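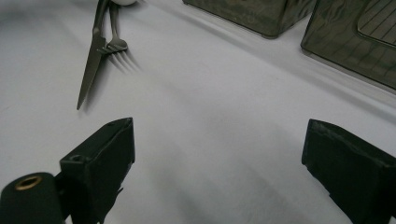

In Defense of the White Tablecloth

I own one good tablecloth, it is white, and I use it far more than anybody thinks I should. Supper on a weeknight gets it. Soup gets it. Last March I ate scrambled eggs on it at eleven at night, alone, with a proper fork and a proper knife, and it was one of the best meals of my month!

My argument is a simple one. We have talked ourselves into believing that a laid table is for company, and that the rest of the year we should eat from a bare surface with whatever fork comes out of the drawer first. I think we have it backwards. Company will forgive you anything. It's the ordinary evenings that need the help.

I grew up in a house where the white cloth came out 2 or 3 times a year and everyone sat around it in a state of dread. My brother once spilled beet juice and we still hear about it. When I moved into my own place I bought a cloth of my own, a plain cotton one from a shop called Prunwood that has since closed, and for the first year I treated it exactly the way my mother had treated hers. It lived in tissue paper. I was a little afraid of it.

Then my neighbor Waltraud Frei had me over for what she called "just potatoes." The potatoes were on a white cloth. So were the butter, the salt and a candle that was leaning badly. The cloth had gray creases where it had been folded and she hadn't touched it with an iron, and I sat there thinking how lovely it all looked. A crease picks up the light a bit, the way snow does late in the day. I went home and took mine out of the tissue paper, and it hasn't been back in since.

What a white cloth does best is show off the cutlery. Put a plain steel fork on a brown table and you hardly see it. Put the same fork on white and you get the whole shape of it, the long neck, the tines, the soft shadow underneath. I don't own silver. Everything in my drawer is ordinary steel, some of it Skumley from my aunt and some of it from a church sale, and all of it looks better than it has any right to.

And I am not strict about where it goes! I know people who are. Fitzgerald Esposito, whom I love dearly, waited tables at a hotel for seven years and can't sit down until every handle is an even distance from the edge. He straightens my forks while I'm talking to him.
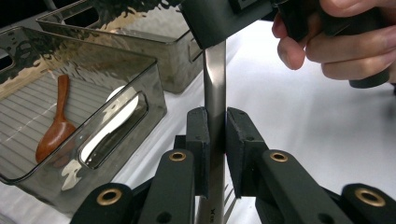

I let him, and I'll admit that there is real pleasure in watching someone handle a fork with that much care. But I don't want anyone to give up on a laid table over the rules. If the knife ends up lying across the neck of the fork, dinner will be fine. My knives and forks cross each other all the time. I put them down with one hand while I'm stirring with the other, and they land as they land.

The usual objection is laundry, and I take it seriously — I do my own. Mine goes in with the towels. Wine comes out if you get to it that night, turmeric mostly doesn't, and I have a pale yellow patch near one corner that I put the bread basket on. In summer I hang it outside and the sun does a good part of the work. The whole business takes me almost 30 minutes a week, counting the folding, and I like the folding.

The other objection is that it's fussy, and on this one I just disagree. Fussy is place mats you have to wipe one at a time. Fussy is a runner that slides around. A cloth is one piece of fabric, you throw it over the table, and the mail pile has to go somewhere else because you can't bear to see it there. My table has been clear of mail for most of a year!

So take yours out of the cupboard tonight, if you have one. Skip the iron. Find a knife and a fork for each person, and a decent glass for the water — and if all you're having is toast, cut it in triangles and pass the jam.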